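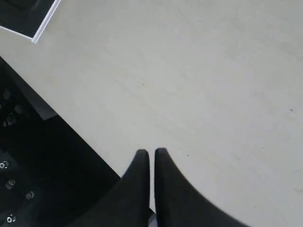
Wrist view, gripper fingers together over the bench top.

Robot Software, Unit 7: Perception, Planning, and the Word "Solved"
Notes for the second half of the course. Revised 1/15/25.

Read this before lab. It replaces the December version, which was kinder to the planner than it deserved.

1. What the wrist view gives you

A wrist view like the one at the top holds a lot of pale table, two finger tips, a table edge, and a dark corner of something. Most segmentation demos start from a much friendlier picture. Ask yourself what a detector is supposed to do with it. If your answer is "find the table," fine, but find it how? There is very little texture to match on. A depth estimate on a surface that plain can be badly wrong and still come back with a high confidence score.

The fingers are also in the view. You can mask them with a fixed template, and many people do. The template works while the gripper opening stays at the value it was built for. Change the opening and you are feeding the detector your own hardware as if it were part of the world. Some of the false positives in last year's logs were the robot discovering itself.

Things to check before you trust any result from the wrist view:

Is the mask computed from the current joint state or loaded from a file?
Does the timestamp on the picture match the timestamp on the arm pose?
What does the detector return when there is no target at all? (Try it. Write down the score.)

2. Planning around a door

The microwave task is popular because it looks like a household chore and fits on a bench. I have my doubts about how much it proves. A paper will say "the robot places a container in a microwave" and report a success rate, and the reader imagines all the parts: open the door, see the cavity, pick up the container, put it in, close the door, set the dial. Read the methods section. Very often the door is open at the start of every trial, and the dial is never touched.

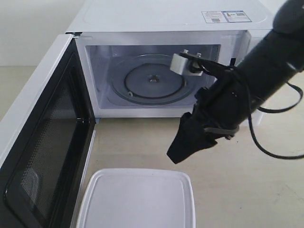
Fig. 2. Open door at left, arm entering from the right, lid on the counter in front.

Consider what the planner has to know. An open door is a large flat obstacle sticking out toward the approach side. The cavity is a box with one way in. The arm is wider than the URDF says it is, if you have added a fabric cover, a bracket or a loop of cable and not told the model. The planner will happily produce a path that clears the side wall on paper and drags a cable across it in the lab. Collision checking is only as good as the shapes you gave it, and I have never seen a student project where the cable was in the model.

Then there is the turntable. It can turn. If your policy assumes that the plate is fixed, a light push during placement moves the container, and the pose you recorded for the next step is stale. Hanard, the planning library we use in lab, has no notion of this. You attach the object to the world frame and it stays there until you say otherwise.

3. What a log can and cannot show

For the assignment you will get 125 logged trials from the Tovico set. Each one carries a success flag. Do not report the flag as your result. It was set by a script that compares the final container position with a target box, and the script can't tell a container that was placed from one that was shoved. When Hortensia Bermúdez and I went through a batch by hand, we disagreed with the script on around 8 of them, and with each other on 2.

A final view with the container sitting squarely on the turntable supports one statement: at that moment, the container was on the turntable. It says nothing on grasp quality, on retries, or on whether a person stepped in between stages. If you want those, you need the joint trace, the gripper current and the operator events, all on one clock.

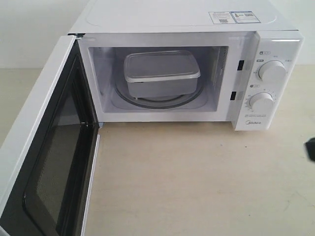
Sheyla Sotelo disagrees with most of this section, and asked that her view go in the notes. She writes: "If I wait for a perfect label, I never train anything. A noisy flag on a lot of trials still tells me which of two policies is better, as long as the noise is the same for both. Warrick wants a courtroom. I want a comparison."

Fair enough, up to "as long as the noise is the same for both." A policy that shoves will collect more false successes than one that places. That noise follows the policy, so it can flip the ranking. Show me it doesn't and I will drop the complaint.

4. Assignment

Pick one stage: approach, insertion, or release. Write down your success rule in one sentence before opening the logs. Apply it, compare with the script flag, and list every disagreement by trial number. Two pages at most, plots included.

Do not tune the rule after seeing the results – if you have to change it, hand in both versions. Questions on the log format go to Rosaura Tello. Questions on Hanard go to the lab forum, where Socorro Grajales has already answered the one on attached objects.

Warrick Faulkner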